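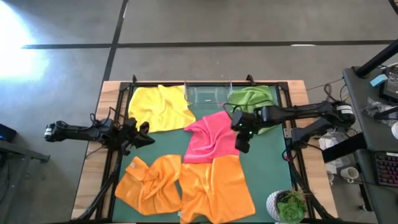 Folding and Storing Small Towels in a Shared Laundry Room

Student project report, Household and Textile Studies, Varkasbridge College

Submitted November 2024 by Issa Abou Jaoude and Sebastián Paredes

1. Purpose of the project

The laundry room in Fletton House serves two residence floors and the ground-floor teaching kitchen. Small towels from all three go through the same machines and come back to the same shelf. At the start of the fall term the shelf held a single open pile, and residents took what they needed from the top. Kitchen towels were found in the bathrooms, bathroom towels were found in the kitchen, and the towels at the bottom of the pile were seldom used.

The project set out to establish a simple way of sorting, folding and storing these towels that any resident could follow without training. The work was carried out in October as part of the second-year practical module. This report sets out the materials, the method, the results and the recommendations made to the house office.

2. Materials

The towels were sorted by color. Yellow, lime green, hot pink and orange were chosen as the working colors, as they could be told apart easily under the lighting in the laundry room. Towels in white, gray and other shades were left with the general household linen and do not form part of this report.

Folding was done on a wooden tabletop with a dark green mat laid on it. The mat was preferred to the bare wood in early sessions. Towels slid less when they were being pulled straight, and the edges of the brighter colors were easy to see against it. A clear acrylic box was kept at the far side of the mat as the model for the storage boxes. Its size set the size of the finished fold, so that a folded towel had to stand upright inside it without being pressed down.

Two kinds of cloth were considered separately during the work, since they behave differently in the hand. Terry towels have a looped pile and a good deal of bulk. Flatter cloths fold to a sharper edge but lose their shape more readily when they are lifted. The report refers to these as thick and thin towels.

3. Method

Each session began with a mixed load taken from the dryer and placed on the mat without sorting. The person folding picked out one towel at a time, shook it once, and spread it with the long side toward the body. Labels were turned to the underside.

Three folds were compared. The first was the ordinary quarter fold used in most homes. The second was a lengthwise third followed by a roll. The third, referred to in the project notes as the Chiang fold after the instructor's handout from which it was taken, was a lengthwise half followed by two crosswise folds, giving a firm block with one rounded edge.

A total of 136 towels were folded over 9 sessions. No session was longer than 30 minutes, as both authors found that the quality of the folds fell when they were tired. After each session the boxes were placed on the shelf and left until the following day, when the folds were checked and scored as held, loosened or open.

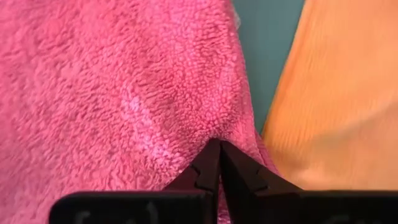 Figure 2. Pink terry towel gathered to a fold, with a finer orange cloth alongside.

4. Observations on the cloth

The thick towels gave the most difficulty at the first step. When a terry towel is picked up by the middle, the pile bunches at the point where it is held and creases run outward from it, and these creases have to be smoothed before the first fold is made. Picking the towel up by two corners avoided much of this work. The direction of the pile also proved useful to know. Loops that have been brushed one way show as a paler streak, and smoothing the towel by hand gave it a more even appearance in the box.

Loose lint was removed by hand before folding. Stray threads were trimmed with scissors and never pulled, as a pulled thread may draw out a row of loops.

Thin towels were quicker to lay flat. Their soft ripples could be cleared with one pass of the forearm, although they tended to shift when another towel was dragged across them. It was found better to clear the thin towels from the mat first and fold the thick ones afterward.

5. Results

The quarter fold was the fastest of the three but held poorly. Towels stored this way leaned against one another and opened as soon as a neighbor was taken out. The roll held well with thin towels and badly with thick ones, which unrolled slowly overnight. The Chiang fold held best for both kinds. It took longer to learn, and first attempts were often too wide for the box.

Box capacity was also recorded. With the Chiang fold, one box took up to 7 thick towels standing on edge. Beyond that number the towels had to be forced in, and the folds were spoiled when one was removed.

6. Storage arrangement

The open pile has been replaced by a row of clear boxes, one to each color. Yellow and lime green towels are for the residence floors, one color to each floor. Orange towels are for the teaching kitchen and hot pink towels are for cleaning. The boxes stand on the middle shelf of the Mimlow rack beside the door – the lower shelf was tried first and was found to be too dusty.

7. Recommendations

The authors recommend that the house office keep the four colors as they are when replacement towels are ordered, and that a printed card showing the Chiang fold be fixed to the wall beside the table. Thick towels should be bought in one size only. The two sizes now in use cannot share a box neatly, and sorting them added time to every session.

A further check of the boxes is planned for the spring term. Copies of the session notes and the scoring sheets may be requested from the module office.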